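Review: the Rurkico two-arm tabletop kit, seen at the Wendt open day

Open day, 27th October. One table, two arms, more paint than I expected.

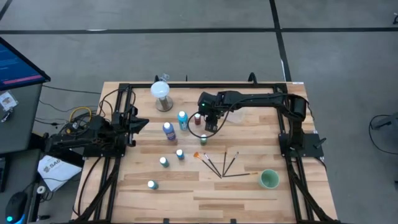 Annelore Harms had written in to say she would wait a year before spending a cent on any of this, that her students could set up a still life in five minutes, and that a demo with the staff standing right there tells you very little. I went along half hoping to prove her wrong. I can't say I did.

The pitch at Wendt is that the kit will tidy and set out an art table. Two black arms are mounted on an aluminum frame that rests on an ordinary wooden tabletop, so you don't have to drill into your furniture, and I'll give them credit for that. The job for the afternoon was small paint bottles and brushes. The brushes had been fanned out near a pale green cup, and I was told they would all end up in it.

It took a long time. The arm on the right did most of the work and the one on the left mostly waited its turn. Bottles went fine when they had space around them. When two stood close together the gripper nudged one while going for the other, and Dirk Fröhlich, who ran our session, reached in and moved it back. He did that more than once and didn't mention it either time. Of the brushes, two made it into the cup while I was watching. The flat ones gave it trouble, and I would have liked to hear a number for how often it misses. I asked. I was told it depends on the brush.

Now the cables. They hang off both arms, down toward the floor, and there's a loop at the right gripper that dips in among the bottles. Maybe you can tie it up. With open paint I'd want that sorted before I let it near anything I cared about.

The price on the sheet is 3798 for the pair with the frame, or 1680 for a single arm without it. The table is extra. So is the training day, and you will want the training day, going by how often somebody went over to the monitor on the side desk. Delivery is promised for January, which I will believe when I see a box.

What I liked: the frame is stiff, the arms are quieter than I feared, and the green light on the wrist is easy to spot from a few steps back. The staff were patient with dumb questions, mine included.

What I didn't: slow, fussy about spacing, no straight answer on misses, and nothing in the brochure about cleaning paint out of a joint.

Wendt will let schools borrow a set for 27 days against a deposit. Take that offer before you take the other one. Two stars, with a possible third if the loan goes well.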